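Notes from a season of collecting demonstrations

2024-09-14

I have spent most of my evenings since February recording demonstrations for a robot arm. The work is slow and it doesn't make for exciting conversation, but a few people have asked how it goes in practice, so I'm writing it down while I still remember the early mistakes.

The setup is simple. There is one arm with a two-finger gripper and a small camera near the wrist. I move the arm by hand using a leader arm on the other side of the bench, and the software saves the camera stream together with the joint positions. Each recording is one episode. An episode starts with the arm in its home pose and ends when the item is where it should be, or when I give up and mark it as failed. The episodes go to a training run overnight, and in the morning I find out whether the policy learned anything.

The recording software is Prindo, which is free and mostly works. It writes one folder per episode and a text file with the task name, the outcome and any notes you typed. I ignored the notes field for the first few weeks and regret it. The arm is on loan from Rengifo, the small lab where I used to work, and they get a copy of everything I record.

My first task was putting blocks in a bowl. Everyone starts there and I would skip it if I did it again. Blocks don't bend. You can be sloppy about the approach angle and the block still comes up. The policy got good at it fast and I came away thinking I knew what I was doing.

Then I moved on to soft things. I tried socks first, then dish towels, and now gloves. With a soft item there is no single right place to grab. It depends on how the thing landed, and it never lands the same way again. The blocks policy was useless as a starting point, so I trained from scratch.

The gloves task is to pick up one glove from a white surface and put it in a box. When it's done with one it goes on to the next. That sounds like the block task with a different object, and for a while I recorded it as if it were. I laid the gloves out neatly with space between them, all facing the same way. I recorded 80 episodes like that over several evenings. The policy trained on them did fine as long as I kept laying out gloves neatly. If I dropped them on the surface without arranging them, the gripper went to where a glove usually was and closed on nothing.

I threw out most of those 80 and changed how I set up. Now I drop the gloves and leave them. Some end up palm-up, some show the back of the hand, and some are bunched up so that you have to look twice to find the wrist. If two of them touch, they stay touching. 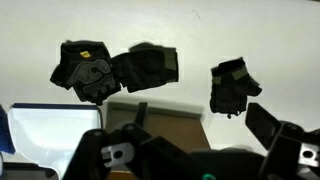 Touching gloves are the hardest part. When I close the fingers near where one glove meets another, I often pick up both. A person would shake one loose or set them down and try again. I had to decide whether to record that kind of recovery or to stop the episode and call it failed. For a long time I stopped. Then I read through my own notes and saw that the policy was also picking up two at a time, and it had no idea what to do next, having never been shown. So now I record the recovery. I lower both gloves, open the gripper, move to the far side of one glove and pinch closer to the outer edge. It makes for long episodes, and they have been worth the time.

The other lesson was about my own habits. I'm right-handed, and for weeks I always picked the glove on the right first. I didn't notice. The policy noticed, in its way, and would reach past an easy glove to get to the one on the right. There are two ways to deal with this. You can tell the policy which glove to take, or you can mix up the order so that it learns the choice doesn't matter. I went with mixing. Before each episode I roll a die to pick the starting glove, which feels silly but takes no time.

Fingerless gloves turned out to be a good choice for this. The finger openings are short, so there is less to snag, and the padded ones are stiff in one place and limp in another. A pinch on the padding feels very different from a pinch on the cuff. I try to use both in the recordings. The dark fabric on a white surface is easy to see, maybe too easy. I plan to switch to a darker surface once the numbers hold up on this one.

As of this week I have 289 episodes that I would call usable. I keep a separate folder of failures, which I don't train on but don't delete either. Each evening I do 20 episodes and stop. I used to go on until I got tired, and the last part of every session was bad. My movements got jerky, I took shortcuts, and I would drag a glove into the box instead of lifting it. All of that ends up in the policy. Stopping early has done more for the data than any change to the software.

I check every episode the next day before it goes in. I play the wrist camera view at double speed and look for three things – whether the gripper paused for no reason, whether my hand or sleeve got into view, and whether the outcome I typed matches what happened. The last one catches more than I expected. I mark success out of habit and then watch the glove slide off the edge of the box.

I sent a batch to the people at Ustunov, who run a shared collection of cloth-handling data, and they sent back a page of comments. Most of it was about naming. I had called the same task four different things. They also asked for the starting layout to be described in the notes, which I had not been doing, and I went back and added it for the ones I could still work out.

Next month I'm taking the arm to Saseck for a weekend meetup where a few of us will swap items and record each other's tasks. I want to see how the policy does with gloves I didn't buy and with a different person on the leader arm. Before then I need to fix the cable on the wrist camera, which drops out if the arm turns too far to the left, and clear some disk space.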